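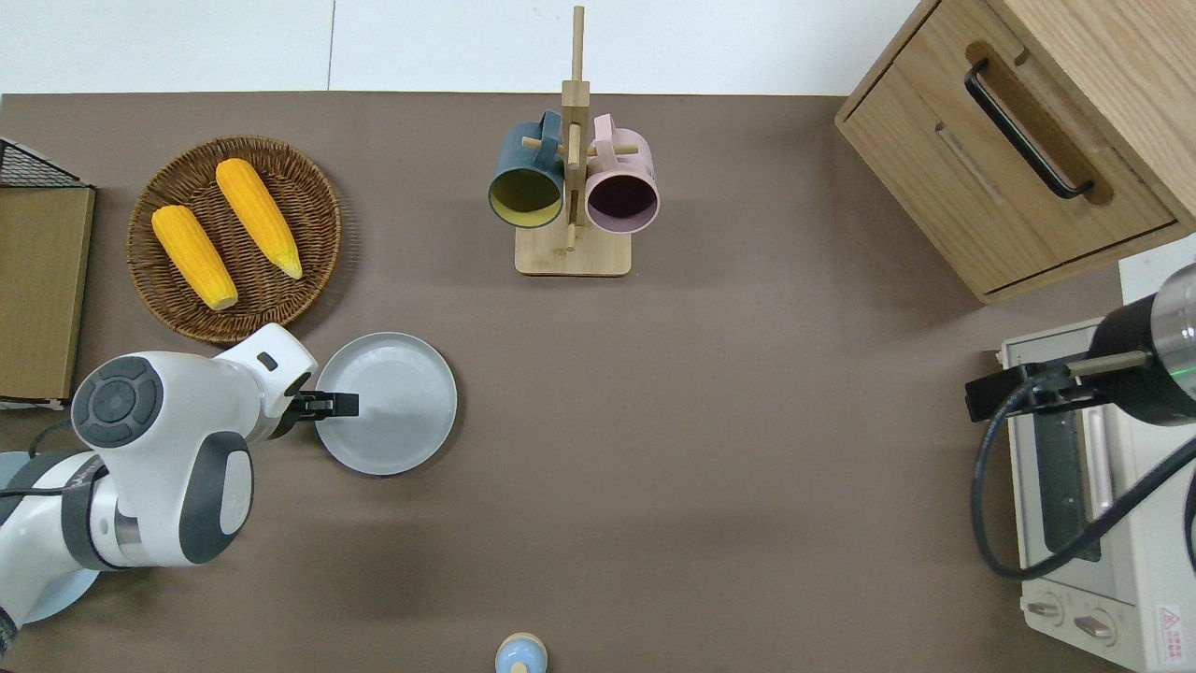
This site uses cookies. Accept | Settings

Counter Space in Shared Student Kitchens
Project report by Ximena Galindo and Sipho Pretorius

Our project looked at how people in the Lurnlow residence use one shared work surface. We kept a log through February and talked to eight residents about where they put things down when they cook.

Storage took up more room than cooking did. A toaster oven and a small cabinet with a drawer fill one side of a table before anyone gets a plate out. A mug tree helps – two mugs on pegs need only the base of the stand, and the mugs are easy to reach. Baskets were harder to judge. A round wicker one holds a couple of corn cobs well enough, but residents said they forget what is in the deeper ones.

We logged 112 uses of the table. The busiest time was about 7 p.m., when people often ate standing up. Adwoa Agbenyega suggested a wall shelf for the baskets. We drew one but did not have time to build it.

Measurements and the blank log sheet are in Appendix B.

Last updated: February
Contact | Copyright Lurnlow Student Projects | Back to top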